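3.2 Stimulus material and procedure

The second study tested whether a brand's tone of voice in short online adverts changes how far readers trust a product claim. Respondents were recruited through the Teltuvlow panel in September and paid a flat fee. After removing those who failed the attention check, 186 remained. Each was assigned at random to a humorous or a plain condition and saw eight adverts for the made-up brands Sevura and Zellitz, four for each. Brand names were tested beforehand to make sure that neither carried a strong prior meaning (Xolalpa and Bautista, in preparation).

All adverts followed the same layout: a headline, a body text of no more than 200 characters, a picture and a link label. Only the headline and the first sentence of the body differed between conditions. The claim itself, for instance that an order would be packed the same day, was worded identically throughout. Two coders rated the headlines for humour before the study began, and items on which they differed by more than one scale point were rewritten.

Pictures were held constant across conditions and were chosen to be neutral in tone. They showed workplaces, goods or equipment, and no faces. In Figure 4, a KUKA robot arm is at work over a grey open-topped bin. Ratings of liking for the pictures did not differ between the two brands, and picture was therefore not entered as a factor in the main model.

Each advert stayed on the page for at least 2000 ms before the "next" button became active. Respondents then rated trust in the claim, liking of the brand and intent to click, each on a seven-point scale. Order of presentation was shuffled for each person. A recall task followed, in which respondents typed as many brand names and claims as they could remember, with no time limit.
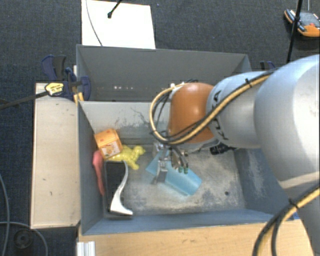 Figure 4. KUKA robot arm above a grey open-topped bin.

3.3 Analysis

Trust ratings were analysed with a mixed model, with condition as a fixed effect and respondent and advert as random intercepts. Brand was added in a second step. Recall answers were scored as correct if the brand name was spelt closely enough to be told apart from the other, and claims were scored on gist. The same model form was used for liking and for intent to click. Free comments left at the end of the survey were read but not coded.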